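Puzzles on the Rug: the Children's Corner at Drurine Hall

The children's corner opened in March with four puzzles and one box of blocks. The shelf has since filled up, mostly through donations left at the front desk, and the rug is now where most of the sorting gets done. This page goes with the winter toy swap and shows what has come in.

Puzzles are checked on the floor before they go back on the shelf. Anything with a missing piece goes in the spares tub, and anything with its original packaging is kept with it where possible.

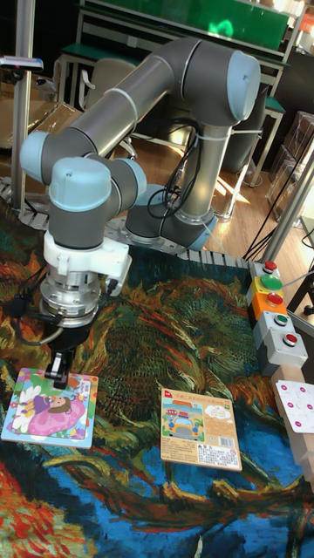 Words and pictures: Drurine Hall newsletter desk, 12th December

A square picture puzzle with a pale blue border, showing a girl in a purple outfit lying on a big pink cushion, with white flower shapes round her. The cardboard package to the right has a yellow-and-blue cartoon vehicle on it, with a police-style light on the roof. The small print is in Chinese.

Square puzzles are stored flat on the lower shelf. Please don't stand them on end, as the pieces work loose and end up under the radiator.

Larger floor puzzles are kept in the cupboard by the Bollora Road door. Ask at the desk for the key and bring it back before you leave.

The swap takes up to six items per family. There is no charge, but a donation of 75p towards storage boxes is welcome. Puzzles for under-threes go on a separate table.

Spare pieces can be handed in at any time. Put them in an envelope with the name of the puzzle on the front, if you know it.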